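Herrero wins again, but the numbers look thin 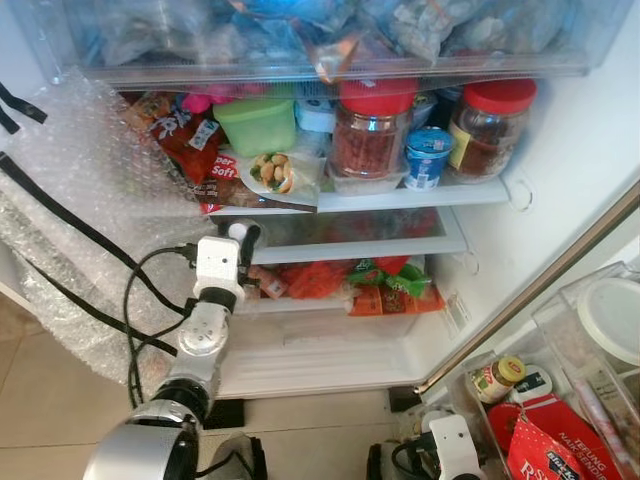

IRKANMONT -- Herrero beat Cirolham 4-2 in girls field hockey on Wednesday and is already being talked up as a title team. Slow down. Two of the goals came on penalty corners that Cirolham barely defended, and goalie Khanyisile Khumalo had to bail out her back line all through the second half. Coach Waltraud Baumgart credits a new team diet, with fewer snack bags and more yogurt cups in the fridge. Maybe. A yogurt cup doesn't mark a forward on the far post.

Mbali Hendricks scored twice for Herrero, which outshot Cirolham 19-14. Baumgart called it "our most complete game." Cirolham coach Asger Østergaard said his side "gave them half of it."

Some 200 people watched. Herrero plays Plakik next, and Plakik defends its corners.

Print | E-mail
Shares: 4 | Comments: 2

Contact the sports desk | Copyright Irkanmont Sports | Back to top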